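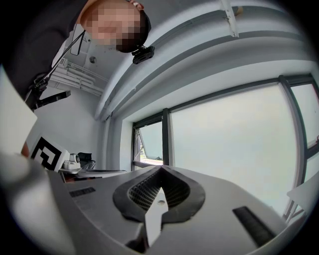

12 November 2023

Sunday, so the room to myself and no one walking between the desk and the window. Plan was to finish the demonstration set for the sorting task with the Karras gripper and get it through the Gela converter before the training slot opens tomorrow.

Setup. Same desk layout as the last entry. Marker calibration first, before anything was moved. The first pass came out poorly, and the overlay in Gela sat visibly to one side of the board. Ran it again with slower sweeps and it settled. I have saved the second one as the working calibration and deleted the first so it doesn't get picked up by mistake.

Cleaned both finger faces with alcohol and let them dry. Zeroed the jaw reading with the fingers closed. It had drifted a little from Friday's value. If it drifts again I want to look at the encoder magnet before blaming the software.

Demonstrations. Task is pick one part from the left tray, turn it upright, set it in the right tray. Recorded in blocks of 12. Notes as I went:

First block, fine. I was too quick on the turn in a couple of them but the tracking held.

Second block, lost tracking twice, both times when I tilted the gripper so far back that it was looking mostly at the ceiling and the window. There isn't much up there for it to hold on to, and the window pane is one big blank area at midday. Dropped both recordings. From then on I kept the wrist lower and stepped to the side to get the angle. Slower, but no more losses.

Third block, tried it with the approach coming from the right. Awkward with the elbow and I don't think the arm could follow some of those paths anyway. Kept them in a separate folder, not in the main set.

Fourth and fifth, back to the normal approach. These are the best ones so far. I paused for a moment before closing the jaws each time, and the closing point is much easier to find in the trace.

Reminder for anyone else recording this task: start and end with the jaws fully open. The converter cuts episodes on the jaw signal and a half-open start gets joined to the one before. I did this myself in the fourth block and had to split the file by hand.

Conversion. Gela took the whole lot without complaint, apart from a warning about a gap in the timestamps in one episode of the first block. The gap is 10 ms, so I left it in. Total for the main set is now past the 600 we agreed on with Wammont, counting the earlier sessions. Have not checked how many of the old ones used the previous finger shape. Those may need to come out.

Replay. Ran 2 converted episodes on the arm at reduced speed, no parts in the tray. First one followed well the whole way. The second stopped partway through the turn on a joint limit, wrist again. I can do that motion with my hand without thinking about it and the arm can't – need a check in the converter that flags these before they get into training. Nurkedton had a script for it on the old cell. Will ask if they still have it.

To do:
– limit check on the full set
– sort old episodes by finger shape
– try the blind or some printed sheets on the window side, see if tracking improves
– spare battery is not holding charge, order another
– write down the tray positions properly, they are only in pencil on the desk

Stopped there. Data is copied to the shared drive and the gripper is on charge.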